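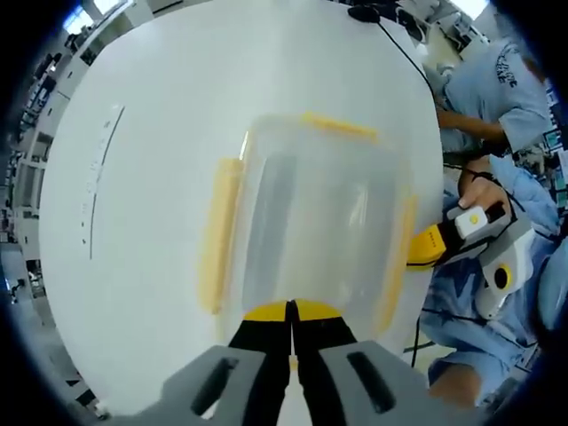 How to test if a machine can do your small chores yet

Many readers write to me and ask if they can buy a robot for the house now. My answer is to make a small test first, on paper and then with the hands. I learned this method when I worked at Tollside, a laundry shop with 13 employees, and I still use it at home.

Step 1. Choose one chore and write it as single movements. "Fold the towels" is too big. "Take one corner, lift it, bring it to the other corner, let go" is good. My list for one towel had 5 movements.

Step 2. Mark every movement where the object changes its shape. A plastic box stays a box when you push it. A towel does not stay the same, and these marked lines are where most machines still have trouble.

Step 3. Try the chore with two simple pinching tools in place of your fingers. Kitchen tongs are enough. If you can not do it with tongs, do not expect that a machine with two fingers will do it.
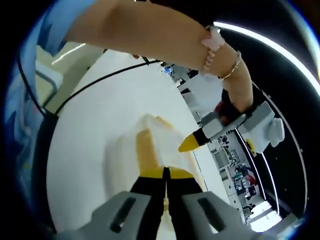
Cloth is the part where I ask you to have patience. At Tollside we tried the tongs on napkins first, and we needed the whole morning to get a nice pile. Start with a piece which is already folded, and keep it flat on the table. A raised corner, like on the beige cloth in front of the yellow pads, is the best place to pinch. With two grippers, one can come from the side and the other from the front. Press down a little before you close, or the tips will only take air.

Step 4. Repeat the chore 5 times and write down every drop. Please do not correct with your free hand. I did it in my first test and my notes had no value.

Step 5. Compare your notes with what the seller shows. Ask for a video without cuts, and ask which cloth they used. A thick towel is much easier than a thin shirt.

My opinion for today: moving boxes, yes, in a shop with good order. Folding mixed laundry at home, not yet. I will repeat my own test in August with the Litora tongs, which have softer tips.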